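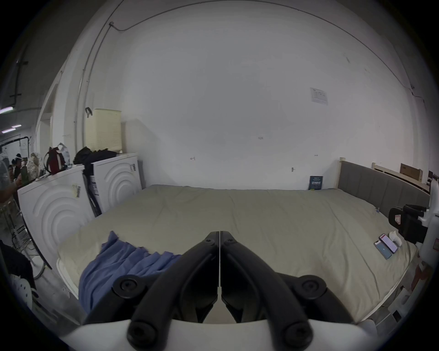

Beige fitted sheet on the mattress, blue cloth over the corner.

Print this message | E-mail this message

This site uses cookies to keep you signed in to the list archive. By continuing to browse you accept their use.

List: household-textiles
Subject: Re: Fitted sheets losing depth after washing
From: list member, Vultthorpe

Replying to the message from October, quoted in part below. I have trimmed the paragraphs on pillowcases.

> We have a stock of fitted sheets in 100 per cent cotton, bought from
> Kaewkla, with a stated pocket depth of 300 mm. New out of the packet
> they go on easily. After several months in use the corners ride up,
> and on the deeper mattresses the last corner has to be forced. The
> supplier says that shrinkage is within tolerance and that our drying
> is at fault.
>
> Wash is the standard warm cotton cycle, spin at 1,000 rpm, then
> tumble dry until the machine stops itself. Detergent is Brundivico
> powder, dosed for hard water. Is it the wash, the dryer or the cloth?
> And is there any point in measuring what we have left, or should we
> order deeper sheets and be done with it?

Taking the last question first, measure before you order. A deeper sheet of the same cloth, cut and finished in the same way, will lose the same proportion of its depth. You may get away with it because there is more to lose, but on the thinner mattresses you will then have slack along the sides, and the complaints will be about creasing.

On the cause, there are two separate effects and they are often run together.

The first is relaxation. Cotton yarn is held under tension when it is woven and again when it is finished, and some of that tension stays in the cloth. Water and movement release it. Most of it comes out in the first few washes and it will come out however gently you treat the sheet. Expect more in the warp direction than across it. If the maker has cut the sheet with the warp running head to foot, the length suffers most. The side drop suffers less, but the elastic is sewn to the edge and pulls in whatever slack is left, so a small loss in the panel shows up as a larger loss at the corner.

The second is progressive shrinkage, where the cloth goes on getting shorter with each cycle. Tumble drying is the usual cause. The fibres lose water and contract while the load is being lifted and dropped, and the cloth packs down a little further each time. Drying past the point where the cotton is in balance with the room adds to this for no benefit. An automatic dryer stops when its sensor says so, and with a mixed load the sensor is reading an average. Sheets are thin and finish early. If there are towels in the drum, the sheets have been over-dried by the time the towels are ready.

So the supplier may be correct about the dryer and you may still have a fair complaint about the cloth. The two can be told apart with a simple test.

Take one unused sheet from the packet. Leave it unfolded in the room overnight so that it takes up its normal moisture. Weigh it and write the weight down. Mine was 589 g, and yours will differ with size and weave. Lay it on a flat floor without stretching it, and mark two points along the length and two across the width with laundry pen, well inside the hem. Measure between the marks. Do not try to measure the pocket itself at this stage, as the elastic makes the result worthless.

Wash it and line dry it. Leave it overnight again, then measure. Repeat until two readings in a row agree. The total change is your relaxation figure, and it is the one to put to the supplier. Ask what test method and how many washes their tolerance refers to. A tolerance based on a single wash says little about a sheet that is washed all year.

Then put the same sheet through your normal routine with the tumble dryer and keep measuring. Any further change belongs to the drying. Weigh the sheet as soon as it comes out of the drum. If it is below the weight you wrote down at the start, it has been over-dried, subject to a small allowance for lint and for loose finish washed out of the cloth. Weigh it again the next morning and you will see it has gained.

For the pocket depth, fit the sheet to a mattress of known depth and measure how far the hem turns under at each corner and at the middle of each side. Do this on a bare mattress first. A padded protector takes up depth and people forget to add it. The Urulia mattresses we have here come with a raised piping at the top and bottom edge, and the tape has to go over both pipings to give the true figure. The depth printed on the label is taken between them.

Other points, in no particular order:

Spin speed is not the problem. 1,000 rpm is moderate for cotton. A faster spin would shorten the drying time, which would help slightly, but it sets creases if the load is left standing.

I doubt the detergent matters. Underdosing in hard water leaves the cloth stiff and grey, and a stiff sheet feels smaller than it is when you are pulling it over a corner. Check the dose against the pack for your water and leave it there. Fabric softener will make the sheet slide more easily but it will not give you back any depth.

Elastic should be looked at separately. Heat ages it. Where it has gone slack the sheet lifts off a corner although the panel is still the right size, and the fault gets reported as shrinkage. Stretch the hem by hand next to that of an unused sheet. If the old one does not recover, replace the elastic. It is a short job with a bodkin where the casing is open, and a tedious one where the elastic has been overlocked directly to the edge.

If the dryer turns out to be the main cause, sort the sheets from the towels, use the lower heat setting and take the sheets out while the hems are still faintly damp. Hang them over a rail to finish. Pull the corners square by hand before folding. Some of the lost length comes back if the cloth is stretched while damp, but it goes again at the next wash, so do not include it in your measurements.

I would be interested in the warp and weft figures if you run the test, and in which direction Kaewkla cut their panels. It can be seen from the selvedge if any has been left in the hem.

Print this message | E-mail this message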